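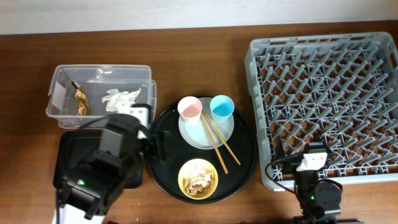 Ticket 681: Dish return table at Galcombe, trays coming back half sorted

Status: Resolved, monitoring
Site: Galcombe, second floor break room
Opened by: Fadime Kocabaş
Assigned to: Muammer Tatlı
Opened: 24 March 2025
Reading time: 5 minutes

Issue as reported

Since the new dish return setup went in, trays are being left at the return table with things still on them. Plates, cups and chopsticks stay on the tray and people walk away. Wrappers and tissues sometimes go in the clear bin and sometimes stay under the plate, where they get carried to the kitchen and end up in the sink strainer. The strainer was blocked on two days last week. The late shift has been clearing the table by hand before they can start the dishwasher.

Expected: trash in the clear bin, dishes in the gray rack, tray wiped and stacked on the cart.

Setup at the time of the report

- Brown wooden table against the light wall
- Clear plastic bin on the left, for trash
- Space in the middle for one tray
- Large gray plastic dish rack on the right
- Tray cart next to the door, not on the table
- Round black trays, plastic cups in light pink and light blue, pale plates, wooden chopsticks

Log

Entry 1, Muammer Tatlı
Went to look at lunch. The order on the table is fine for someone who already knows it. You put the tray down in the middle, trash goes left, dishes go right. The sign explaining this was taped to the inside of the door, which stands open all through lunch, so the text faces the wall. Moved the sign to the wall over the table.

Also noted that the bin is clear and has no marking on the front saying what it is for. I found a clean cup in it. Asked two people at the table where they thought cups went and one of them pointed at the bin.

Entry 2, Fadime Kocabaş
The sign helps a bit. Plates are getting to the rack. Cups are still left on the plates. When the tray goes on the cart like that the cups tip over, and what is left in them runs into the tray below. Chopsticks are the other problem. They roll off and we find them behind the cart.

Can we get something for the chopsticks? They fall through the slots in the rack if you lay them flat.

Entry 3, Muammer Tatlı
Checked the rack. A chopstick laid along the slots goes straight through. Laid across them it stays, but I don't expect people to look at which way they are laying it. Options:

a) a cup or holder stood in the corner of the rack
b) a flat mesh insert
c) a separate tub

Asked Ataahua Stubbs in purchasing what we already have.

Entry 4, Ataahua Stubbs
There is a Stakolix cutlery holder in the supply closet from the December order, unopened. It has hooks on one side. I also have 18 spare lids for the storage tubs but I don't think they are any use to you. A mesh insert would have to come from Değirmenci and they have a minimum order, so please try the holder first.

Entry 5, Muammer Tatlı
Fitted the holder to the end of the rack nearest the wall. The hooks go over the rim but there is some play. With a full load of chopsticks it leans. Put a folded dish towel behind it for now.

Labels printed: TRASH for the bin, DISHES for the rack, CHOPSTICKS for the holder. Label on the bin is on the front wall, low down, so you can still see how full it is.

Entry 6, Fadime Kocabaş
Two days with the holder. Chopsticks are fine now. Cups better. The trash under the plates has not changed. Small things mostly, tissues and candy wrappers. People lift the plate and cups together, put them in the rack, and by then the tray is on its way to the cart with the tissue still on it.

Entry 7, Firdevs Gökçe
Adding a comment from the late shift. We had the same thing at Stirnport. What worked there was writing the steps on the sign in the order you do them, with trash as the first step. The current sign lists dishes first because it was copied from the kitchen one. If the trash is picked off while the plate is still on the tray, there is nothing left to forget.

Please also ask people not to stack the cups inside each other. They stick and the inside one comes out of the dishwasher dirty.

Entry 8, Muammer Tatlı
New sign up. Text is:

1. Put your tray in the middle of the table.
2. Wrappers, tissues and paper in the clear bin.
3. Cups in the rack, upside down, one by one.
4. Chopsticks in the holder.
5. Plate in the rack, standing up.
6. Wipe the tray and put it on the cart.

Old sign removed. Leftover drink goes in the sink before you get to the table. I left that off the sign as there is already a notice on the sink.

Entry 9, Muammer Gündoğdu
Facilities here. Please keep the bin off the floor. Cleaning asked about moving it under the table and I said no, it gets kicked. If it fills up before the end of lunch, swap it for the second one in the closet. The bin does not take a liner, so it needs a rinse when it is emptied. Added that to the evening list.

Entry 10, Fadime Kocabaş
Checked 50 trays on the cart after lunch today. 9 had something left on them, all of it paper. No cups, no plates. Strainer was clear. I'm happy to close this if the towel behind the holder gets replaced with something proper.

Entry 11, Muammer Tatlı
Towel removed. Used two cable ties through the side of the holder and around the rack rim. It doesn't lean now. To wash the rack, cut the ties and put on new ones, there is a bag of them in the drawer under the microwave.

Resolution

Sign moved to the wall above the table and rewritten with trash first. Bin, rack and holder labeled. Chopstick holder fixed to the rack. Bin rinse added to the evening list.

Left open

Mesh insert not ordered. Reopen this ticket if the holder comes loose again or if the strainer blocks more than once in a week.

Related tickets
Tray cart wheel sticking, second floor
Dishwasher leaves film on plastic cups
Sink strainer replacement, Galcombe
Supply closet key missing from hook
Stirnport break room: where do the lids go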